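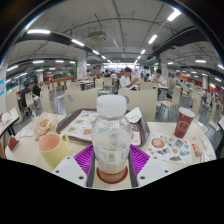 March, a little after four in the afternoon

Picking up where the last entry left off, which was in the middle of the toning tests for the Kozłowski ledgers. I had hoped to have the whole set of repair papers colored, dried and pressed by now, and I have a good deal less than that, but what I do have is starting to look right, and I'd like to get it down while the pans are still in the sink and I can remember which was which.

For anyone opening the book at this page: the ledgers came to Bindoria from the old Kozłowski dry goods store. They're big, heavy, half-leather things with marbled boards, and whoever kept them had a lovely slanting hand and wrote down everything down to the last card of buttons. There are 2,862 leaves in the job if you add up all the volumes, and no, they don't all need work, thank goodness. Most of the trouble is at the front and back of each volume and along the bottom corners, where thumbs did what thumbs do over a lot of years. The corners are soft and furry, and plenty of them have gone missing.

The paper has aged to a warm tan that is surprisingly hard to match. In the middle of a leaf it's close to a light oatmeal. Toward the edges it goes browner, with a touch of pink in it in the second volume (and only the second volume, I have no idea why). If you put a plain white mend on a corner like that it jumps out at you every time you turn the page, and the eye goes straight to the repair and never reads a word. So we tone the tissue first.

Black tea is what I've been using, as I did on the parish book last fall. I know there's an argument for acrylics, and I've had it put to me over the bench more than once. Tea has tannins in it, it's acidic, and it can shift color as the years go by. All fair. For anything going directly over ink I am going to use the dilute acrylics and I've said so on the job sheet. The tea papers are for the mock-ups and the spare endpapers and the wrappers, where I want to judge color on a full sheet and don't mind brewing up a new pan whenever I feel like it. I also just like working with it, I'll admit that here. The whole back room smells nice.

Brewing notes

Loose tea this time, in a muslin bag. The last box of teabags gave me an orange that was much too cheerful, and I suspect the dust in them of leaving those little specks I kept finding on the dried sheets. I brewed a strong stock, let it stand until it was properly cool, strained it twice through clean muslin and then made it up in the shallow pans, 200 ml of stock to each pan and topped up with filtered water to the line. I did one pan at full strength to see what it would do. It did far too much! It looked like a pirate map from a school project. I've kept that sheet anyway, pinned over the sink.

Timing matters less than I thought and the dilution matters more. A sheet left in the weak pan for 25 minutes came out only a hair darker than one I pulled early, and I had to hold them both up at the north window to see any difference at all. So from now on I'm going to stop fussing with the clock and mix the pans more carefully.
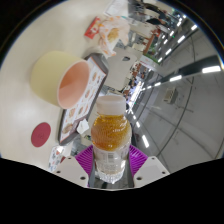 Bottled tea with a white screw cap.

One thing I keep having to relearn is that you can't judge the color in the liquid. Tea in a bottle or a pan looks rich and golden with the light coming through it, and then it goes onto a sheet of tissue and dries to something like weak dishwater. Or the reverse, a pan that looks like nothing at all leaves a solid biscuit color after a second dip. The only way is to dry a strip and look at it against the real leaf. I dry the test strips flat on the polyester felt with nothing on top, and then put them under a light board for a few minutes to take the curl out.

I've done 53 strips so far, all labeled in pencil on the back at the left end with the pan letter and the number of dips. Please keep them in that order in the shoebox. I know they look like scrap. They aren't scrap! Somebody very kindly tidied up after the last round and I lost the whole B series, and I'd rather not do the B series again.

Papers

The heavier Gineo tissue takes the tone beautifully, evenly and without those tide lines at the edges, provided it goes in all at once and doesn't float. I slide it in on a sheet of polyester film and lift it out on the same piece, tilting it at one corner so that it drains. The lighter weight is a good deal harder. It wants to fold over on itself the moment it's wet, and once it has folded you may as well let it go. I ruined four sheets learning to lower it from the middle out, and ruined a fifth showing off that I'd learned it.

The light one is what we need for the furry corners, though, so it's worth the bother. With the heavy tissue you can feel the step at the edge of the mend when you run a finger across it, and on a ledger that is going to be handled in a reading room I don't want a step. What I've been doing is laying the light tissue first, feathered out well past the loss, and then filling the gap itself with a piece of the heavier paper torn to shape. Torn along a wet line, always. I still see scissor-cut edges turning up in the practice pile and they do show.

Paste

Wheat starch, cooked fresh yesterday morning, sieved three times and thinned to something like light cream. It was a touch lumpy at first and I blame myself entirely, I walked away from it to look for my glasses. The Pevinix brush is very good with it. I had my doubts when the catalog page came around, mostly on account of the price, but it holds a nice even load and it hasn't dropped a single hair on me. The flat one, I mean. The round one is all right for glue on the spine linings and I wouldn't use it for anything finer.

I tested the paste on the toned tissue to see whether it would move the color. On the strips that had been rinsed after toning it stayed put. On the strips that hadn't been rinsed I got a faint brown halo at the edge of the wet area, which would be a nasty thing to find on a ledger page. So every toned sheet gets rinsed in clean filtered water, twice, before it goes to the felt. You lose a little color that way, and you make up for it by toning a shade darker to begin with. I've written this on the card above the sink as well, in large letters.

What matches so far

First volume, inner leaves: pan C, two dips, light tissue. Very close, and if you squint it's gone.

First volume, front corners: pan D, two dips. A little cold next to the original. I'd like to try one dip in C and one in D and see if that warms it.

Second volume: nothing yet that I'm happy with. The pink is the problem. I tried adding a spoonful of strained hibiscus to pan C and it was very pretty for as long as it was wet and then dried to gray. The note in the old bench book about using a little walnut ink is worth following up, as soon as I find out where we put the walnut ink. It used to live on the shelf with the waxes.

Third volume and after: not started. I've had a look through them and they seem to sit close to the first one in color, so with luck the C pan will carry us a long way.

Odds and ends

The drying rack by the door gets a draft whenever the side door is opened and the sheets on the top shelf dry faster at one end. You can see it in the color, a slow slide from tan to pale across the sheet. I've moved everything down to the lower shelves for now. If there's a spare piece of corrugated plastic anywhere, it would make a decent baffle.

The pH strips are down to the last few. I've put them on the order list along with more muslin and another pad of blotters, the thick ones.

I found a pressed flower in the back of the second volume, between two pages of accounts for ribbon and thread. Something small and blue once, I think, now mostly brown. It has left its own little stain on both pages. I've put it in a folded glassine with the page numbers written on the flap and I'll ask whether it should go back in place or be kept beside the volume. I'd love for it to go back where it was, but that isn't up to me.

Tomorrow: mix a fresh C, do the C and D combination, look for the walnut ink, and cut down the felts for the small press. The stock left over from today is in the fridge, on the lower shelf, in the tall jar marked NOT FOR DRINKING.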